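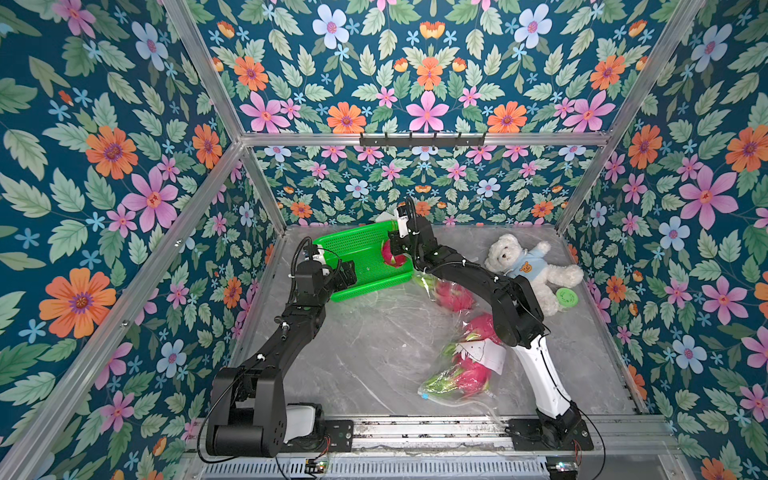

Green basket with dragon fruit and a white teddy bear

May a reading be shortened at a harvest service?
Our chapel in Pant has chosen Psalm 104 for October, and the full text is long for the younger families.

Gemivix
Yes. Lectionaries often permit selected verses. Print the references in the order of service so that the congregation may follow.

Kokska
We read verses 10 to 15 at Ciltby and sang the rest.

pewend36
Ask your minister. Ours prefers Psalm 65 anyway.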